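Glasses case

A glasses case (also eyeglass case or spectacle case) is a small container made to hold a pair of eyeglasses when they aren't being worn. It keeps the lenses from getting scratched, stops the temples from bending, and gives the glasses a regular place to live. For such a humble thing it comes in a wonderful range of shapes, and many people keep a favorite one through several changes of prescription!

Names

In American everyday speech "glasses case" and "eyeglass case" are used side by side, with "eyeglass case" more common on store shelves. "Spectacle case" is the older term and still turns up in antique listings and museum labels. A soft case with no hinge is often called a slip case or a pouch, and collectors tend to count these separately from hinged ones.

Parts

A hinged case has two halves, the base and the lid, joined along one long side. Inside most of them is a stiff shell, covered on the outside with leather, cloth or a coated material and lined on the inside with something soft. The lining does more work than the cover. Velvet, felt, flocking and brushed microfiber are all used, and a lining that has worn thin at the bottom is the usual reason an old case is retired.

The closing part varies. Spring hinges snap the lid down with a very satisfying clap (older clamshell cases are famous for it). Magnets are quieter and have become common on flat and rectangular cases. Snaps and zippers are found mainly on soft and semi-soft models.

Types

Clamshell cases are rounded, rigid and spring-loaded. They protect well but take up a lot of room in a pocket.

Box cases are rectangular, usually with a lid that folds all the way back, so the case can lie open on a table or nightstand. The flat base makes them steady, and the wide opening means the glasses can be lifted out with one hand.
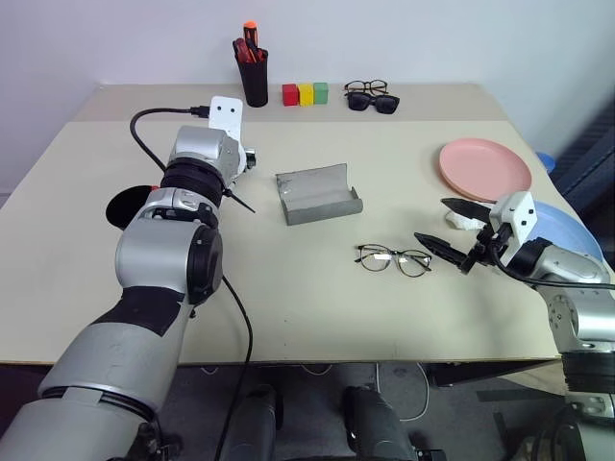 Gray rectangular glasses case, open, with a pair of thin-framed eyeglasses.

Folding cases collapse flat when empty. The common version has a triangular cross section and is held in shape by magnets along one edge. Travelers love them, and it's easy to see why.

Slip cases are open at one end and have no lid at all. They suit reading glasses that go in and out of a shirt pocket all day.

Oversize cases are made for sunglasses, wraparound sports frames and safety glasses, which won't fit in an ordinary case without being forced.

Putting glasses away

The left temple is normally folded first and then the right, although some frames are built to fold the other way around and will sit crooked if the order is switched. The folded glasses go into the case with the lenses up and the temples resting on the bottom. Many wearers do the opposite, and the lining is soft enough to forgive them for a while, but any grit that has collected in the base will then rub straight against the lenses.

A cleaning cloth can be kept in the case as well. Laid between the lenses and the folded temples it gives a little extra padding. Paper tissue is a poor stand-in for the cloth: wood fibers in the paper can leave fine marks on coated lenses, and it sheds lint besides.

Glasses that are only being set down for a minute should be folded, or at least rested with the lenses clear of the table. A case left open nearby makes the better habit much easier to pick up.

Fit

A case should close without any pressure on the frame. The simplest test is to put the glasses in, close the lid and shake gently. A faint shift is fine. A hard rattle means the case is too roomy, and a lid that springs back up means it is too shallow. Thin metal frames fold quite flat and fit nearly anything, while thick acetate frames with wide temples often need a deeper box.

Care

Dust and crumbs gather in the corners of the base, along with the odd hair. Turning the case upside down and tapping it takes care of most of this, and a strip of tape pressed into the lining picks up the rest. Fabric-covered cases can be wiped with a barely damp cloth and left open to dry before the glasses go back in. Leather should be kept away from radiators and car dashboards - heat shrinks the cover and lifts it at the seams.

A squeaky hinge is best left alone. Oil creeps into the lining and from there onto the lenses, and it is miserable to get off.

Collecting

Glasses cases have a small and very cheerful following among collectors. Papier-mâché, shagreen, tooled silver and beadwork examples all survive from earlier centuries, and cases stamped with the name and street address of a small-town optician are prized as local history.

One of the better documented private collections is that of Evanthia Spanos, whose 589 cases were cataloged with the help of Roman Gajewski. The catalog gives each case a line on its closure, lining and any stamped name. Of the total, 238 carry an optician's name, and 30 still had a handwritten prescription slip tucked under the lining, a lovely surprise to come across. The Tusetti cases in the group, narrow boxes with a folded-back lid and a striped lining, are the ones visitors ask about most.

Paraskevi Alexiou's pamphlet "Snap, Fold, Slide" remains a handy starting point for beginners. It sorts cases by the way they close, an approach later followed by Keyvan Moradi in his notes on the Kondallow pouches. Alexiou printed only 200 copies, so the pamphlet is now a bit of a collectible too.

See also

Eyeglasses
Lens cleaning cloth
Pencil case
Eyeglass chain
Reading glasses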